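Zoi Athanasiadis
January 24, 2026

1/ Microwave arm build, part three. The last thread ended with the arm on the bench and no idea where to put the appliance. A few people asked for the layout and the camera setup, so those come first and the knob problem comes after.

2/ The bench is in the shared workshop at Stokcombe. I have the end nearest the wall. Top is bright green, matte, one colour right across. I wanted a plain colour so the white microwave would separate from it easily. It does. The black fingers separate from it easily too.

3/ There are two cameras. One is small and rides at the wrist, so it always has the fingertips at the bottom of the picture. The other is fixed and looks at the bench. The wrist one took most of my time. My first bracket tipped it too far down and all I got was fingers and bench. Second bracket, printed at home, gives me this with the gripper open:

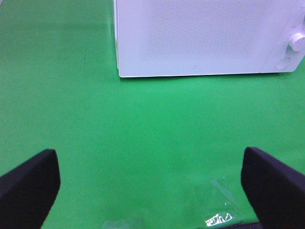 4/ From there the microwave sits up and to the right, and the upper knob runs out the side of the picture. I could re-aim the bracket again. I'm leaving it. When the wrist moves in toward the panel the view shifts with it, and the fixed camera covers the rest.

5/ Mounting. The base is clamped to a steel plate and the plate is bolted through the bench. Don't trust clamps on their own. In July I had it held with two G-clamps and it had crept a few millimetres by the end of an afternoon, and every saved position was off by that much. I redid the whole lot.

6/ Someone asked about cost. The plate, bolts, bracket filament, power supply, cables and a second-hand microwave came to $697. That doesn't include the arm or the cameras. The arm is the shop's, and I book it out like anyone else.

7/ Software. I call the control script Flosley. It's a plain loop: read joints, read both cameras, pick the next position, move, write it all to disk. It's 2,301 lines now and a fair bit of that is me logging things I don't look at. I'll put it up once the file paths aren't hard-coded to my laptop.

8/ Knobs. There are two, one above the other. Both white, on a white panel. The wrist camera can only tell where they are from the shading, so workshop lighting matters more than I'd like. I moved one lamp across to the other side of the bench and had to redo the knob positions by hand.

9/ The other issue is room. The gripper body is wider than the knob, so when I come in at the lower one the gripper blocks part of it from the fixed camera. With the door open there's even less space to work out a path. I come in from the right and keep the wrist angled down.
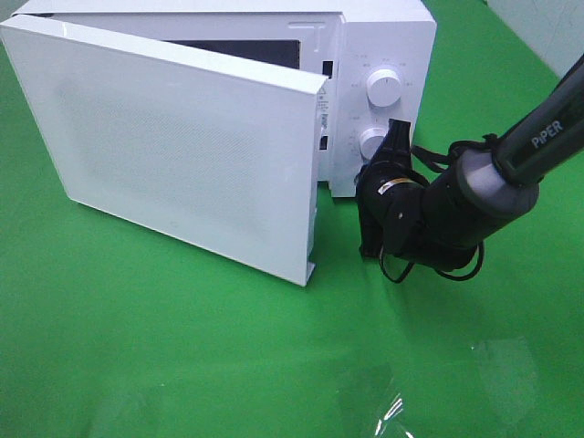
Fixed camera: door open, gripper in at the panel beside the lower knob.

10/ Cables. They loop around the wrist and hang under the joint. I've left slack so the wrist can roll without pulling a plug. Leonidas Zacharopoulos, at the next bench, thinks I've left too much and wants me to run them along the link in a sleeve. He may be right. I've got the sleeve, I haven't fitted it.

11/ The door swings left and takes up a lot of bench when it's fully open. If you're copying this, open the door all the way by hand and mark how far it reaches before you drill anything. I drilled first. There are now four spare holes under the plate.

12/ Safety, as a couple of people brought it up. The microwave is unplugged for all of this and the plug is taped to the shelf. The arm has a stop button on my side of the bench and I keep a hand near it. Joint speeds are capped low in the script.

13/ Still to do: fit the cable sleeve, print softer pads for the fingers, sort out the lamp properly so it can't be bumped. I also want a third saved approach for the lower knob that works with the door shut.

14/ Bracket file is in the workshop's shared folder under Karagiannis, second version. The first version is in there as well, don't print that one. If your camera is a different size, the hole spacing is on the first page of the drawing in millimetres.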